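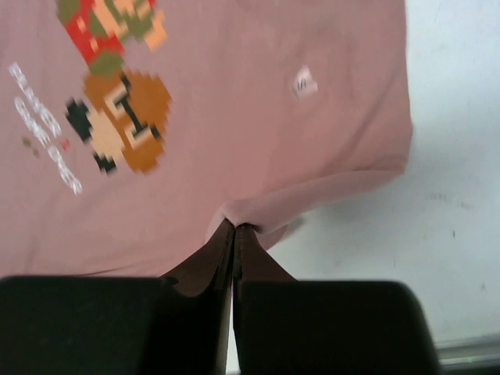

How to Wash a Printed T-Shirt Without Wrecking the Print

Updated Tuesday, June 11, 2024

Most advice on washing printed shirts is passed around from one site to the next, and I doubt much of it was ever tested. Vinegar to "set" the ink. Salt in the rinse. A night in the freezer. I have tried all three and couldn't tell the treated shirts from the others.

What follows is duller and takes less effort.

What you need

A washer with a cold setting
Ordinary liquid detergent
A rack, a line or a clean towel on a flat surface
An iron, if you care about creases

Step 1. Find out what kind of print you have

Rub a fingertip across it. If it feels like a thin sheet of plastic sitting on the cloth, it's probably a transfer or vinyl, and heat is your main worry. If it feels slightly raised and rubbery, it's likely screen printed. If you can hardly feel it at all, the ink is probably down in the fabric, and you can relax a little.

Don't trust the product page on this. I bought a shirt from Mallosance that was listed as screen printed, and the edge of the design lifted with a fingernail.

Step 2. Turn it inside out

The one piece of common advice I'd defend. The print rubs against the inside of the shirt and not against somebody's jeans zipper. Do it before the shirt goes in the hamper or you'll forget.

Step 3. Wash cold, short and with room to move

Use the shortest cycle that gets the shirt clean. Keep jeans, towels and anything with hooks out of the load. A drum stuffed to the door will scuff a print whatever temperature you choose.

Use less detergent than the cap suggests. The people who mark the lines on the cap also sell the detergent.

About "print safe" detergents: I used Onari all through May on one shirt and plain store-brand liquid on its twin, bought the same day. Same loads, same line. They looked the same to me at the end. Two shirts don't prove anything, but I went back to the cheap bottle.

Skip bleach and skip fabric softener. Softener leaves a coating, and I can't see what good that does a print.

Step 4. Treat stains from the back

Work a drop of detergent in with your thumb from the inside of the shirt, wait a few minutes, rinse. Stain sticks are fine on bare cloth. I keep them off the ink.

Step 5. Dry it in the air

Give it a shake, pull the hem straight and lay it flat or hang it out of direct sun. The Skoryk folding rack I own cost too much and a chair back does the same job.

If you must use the dryer, pick low heat and take the shirt out slightly damp.

Step 6. Iron around the print

Inside out, medium heat, no steam over the design. Never put the iron straight on the print. A sheet of baking parchment helps if you can't avoid that area.

If the print is already cracking

It can't be fixed. Flurker sells a "print reviver" spray that left mine shiny for one wash and then exactly as cracked as before. Pressing a peeling transfer under parchment for a few seconds will sometimes stick an edge back down. Expect it to lift again.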